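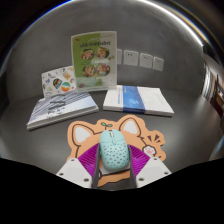 Most rules for collecting demonstration data get written after the trouble starts. A group records for a few weeks with hand-held grippers, trains something on the result, finds that it behaves oddly, and then somebody opens a shared document and types "Guidelines" at the top. I have written two of those documents and been on the receiving end of three more. I think we write them badly, and I think we write them about the wrong things.

The usual guidelines are about hardware. They tell you how tight the camera mount should be, how many frames per second to save, what to name the folder. All of that is needed. Very little of it explains why one operator's recordings can be used and another's can't. The difference is nearly always in how the person held, approached and let go of the object, and in what was allowed to stay the same on the table from one take to the next.

I'll start with the table, as that is where people argue most.

There are two camps. One wants a bare surface with a single object on it. The other wants a desk that looks like a desk, with books, cards, note pads and whatever else people keep within reach. The bare-surface camp says their data is clean. The desk camp says the robot will never work on a bare surface, so why train it there. I am with the desk camp, with one condition that I would put in writing as a rule: if you are going to have clutter, you have to move it. A book that lies in the same corner through a whole day of recording becomes a landmark. The policy learns where to reach from the corner of the book, and when the book goes home in someone's bag the policy goes with it.

At Pramura, where I spent most of a year, we had a batch of 287 takes that all looked fine on review. The grasps were smooth and the labels were right. The trained model reached for the correct spot on our desk and missed on every other desk in the building. Panagiotis Petkov went back through the batch and found that the background objects had been set out once, in March, and not touched again. We had a rule that said "use a realistic background." We had followed it. The rule should have said how often the background had to change and who was responsible for changing it.

So my version is this. Rearrange the background every 48 takes or whenever the operator changes, whichever comes first. Swap at least two items for others, and turn at least one that stays. Write down that you did it. The number is not sacred. I picked it because it was one block on our schedule and people already stopped there to stretch. A rule that lands on an existing break gets followed.

The next thing is grip. Most guidelines I have read say something like "grasp the object firmly and naturally." Those two words fight each other. A person who is told to be firm squeezes too hard, and a person who is told to be natural uses the gripper as if it were their own hand, with little corrections of the wrist that an arm bolted to a bench can't copy.

A computer mouse is a good object to think about here. It has a front and a back, it has sides that curve, and it has buttons. You can pick one up by the sides with two fingers and it will usually come up level. Grab it a little too far back and it may tip. Grab it across the buttons and you may have pressed something, which matters if the mouse is plugged in and doesn't matter at all if it isn't. A good written rule for this object would say where the fingers go, which way the front should face at pickup and at release, and whether touching the buttons counts as a failure. I have seen exactly one guideline that covered all of that, and it ran to a page and a half for one object. People laughed at it. Their data was better than ours.

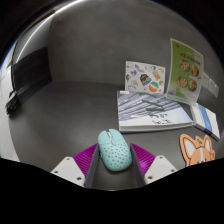
I don't think every object needs a page and a half. I do think every object needs someone to sit down with it before recording and settle those questions, and then write the answers in a place where the next operator will see them. At Kneževič they kept a sheet of paper per object, taped up where the operator stood. It wasn't elegant. New people could start in the morning and be useful by lunch.

Then there is the matter of failed takes. The common practice is to delete them. The operator drops the object, says something under their breath, hits the button and starts over. My view is that deleting should be forbidden to the operator altogether. Mark the take as failed, say in one line what went wrong, and keep it. Somebody else can decide later whether it goes into training.

The objection I hear is storage, and it is a real one. Video is large. But the failed takes are a small share of the whole, and the cost of keeping them is low next to the cost of a person's day. At Prirkholm the target was 1000 takes for each object, and 63 of the first set were marked as failures. A look through those showed that most of them happened at the release, with the object catching on one finger as the jaws opened. That led to a change in how operators were told to let go: lower until the object is resting, pause, then open. If the failures had been deleted on the spot, the people in charge would have seen a full folder and been happy with it.

Damir Georgiev, who ran the recording there and with whom I have disagreed about many things, holds that this kind of rule makes operators nervous. They feel watched. He would let them delete freely and rely on them to report patterns. I understand the worry. I have seen an operator slow down to a crawl after being shown her failure count, and slow careful motion is its own kind of bad data. My answer is that failure counts should never be used to compare people, and that this should be stated in the same document, close to the rule about keeping the takes. If management can't promise that, then Damir is right and the rule will do harm.

He and I do agree about pace. Guidelines tend to give a target number of takes per day and leave it at that. A daily number pushes everyone toward the easiest approach, repeated. You get the same reach from the same side at the same speed, and a folder with far less in it than its size suggests. I would rather see a target for variety: so many starting positions, so many directions of approach, both hands. Count those, and let the total fall where it falls. The first time I proposed this at Faletard I was told it would be too hard to check. It took one afternoon to write a form with boxes on it.

There is also the camera to think about. With a wide lens mounted on a hand-held tool, the view bends toward the edges and picks up far more of the room than the operator has in mind. People set out a neat area in the middle and forget that the lens also sees the wall, the outlets, the doorway and the next room if the angle is right. Any guideline should have a line telling the operator to look at what the camera sees before the first take and after each change of position. Check it for papers with names on them and for colleagues who haven't agreed to be recorded. I have had to throw out good recordings over a sheet of paper that was left leaning against a wall with somebody's phone number on it. That is a privacy problem first and a data problem second, and most hardware-minded guidelines don't mention it in either place.

Some people in this field would like a proper standard for all of this, with a number and a cover page. I am not against it, but I think it is early. The tools change every few months, the fingers and pads get swapped, and a standard written around one shape of finger will be out of date before it is printed. What could be agreed on now is a short list of things that every data set must report: what the object was, which fingers were used, how often the background changed, how failures were handled, how many different people did the recording. None of that depends on the brand of gripper. It would let a group downloading someone else's takes know what they are getting, and at present they mostly find out by training on it.

I would also ask that the list be written by people who have recorded. It takes a day of holding the tool to learn that your wrist gets tired before your arm does, that your approach drifts to one side in the afternoon, and that after enough repetitions you stop looking at the object at all. A person who hasn't felt that will write "grasp firmly and naturally" and think the job is done.

We are rewriting our own document this summer. The draft is nine pages, and two of those are still about folder names. I have asked for the grip section to be moved up front, ahead of the hardware, and for each rule to carry the name of whoever can change it. The second request is the one getting the most resistance so far.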